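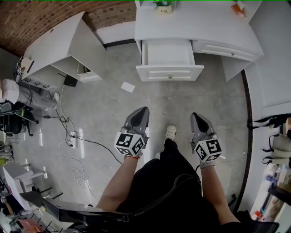 Week 5: Reading a Storage Claim

These notes go with the second lecture on consumer evidence. Bring your marked-up copy of the Ledum booklet, because we will argue over it line by line.

The claim

Ledum sells drawer inserts and a 30-day tidying plan. The booklet says that 71 percent of buyers "feel more in control at home" after finishing the plan. It's a nice clean number and it has been copied onto the box, the website and the side of the delivery van. Before anyone repeats it in a paper, look at what it rests on.

Who was asked

The survey went to buyers who finished the plan and sent back a card. How many started? The booklet doesn't say. People who gave up in the first week probably didn't hunt for a stamp. If you only question the ones who made it to the end, you will hear mostly good news, and you would hear it about almost any product.

What was asked

The card had one question with two answers, "more in control" or "about the same." There was no box for "less." I have trouble calling that a measurement. A desk drawer can be neat in February and a mess by spring, and the card couldn't pick that up either.

Compared to what

Cornska ran a small test of its own and at least tried for a comparison group. Half the homes got the inserts and half got a leaflet telling them to empty one drawer a week. Both groups reported that they lost fewer things. The gap between them was small, and Cornska's summary gives it one sentence near the back — read that sentence twice. It may be that clearing out a drawer does the work and the plastic dividers are along for the ride. The test doesn't prove that, but it doesn't rule it out.

Self-report

Neither company checked a drawer. Salazar, the third source in your packet, sent visitors to time people looking for a pair of scissors. That is closer to what I would want. Still, the homes knew when the visitor was coming, and most of us tidy up before company.

The Bullska article says the timing results "confirm" the Ledum survey. They can't. One is about seconds and the other is about feelings, and the people were different.

For next time

Pick one claim from the packet, not the 71 percent one, and write two pages. Say who was left out, what the comparison was, and what result would have changed your mind. If you can't name such a result, say so and explain what that means for the claim. A paper that ends in "more research is needed" without saying which research will come back to you for another try.

Reading: Salazar, methods section only. Skip the foreword — it's an ad.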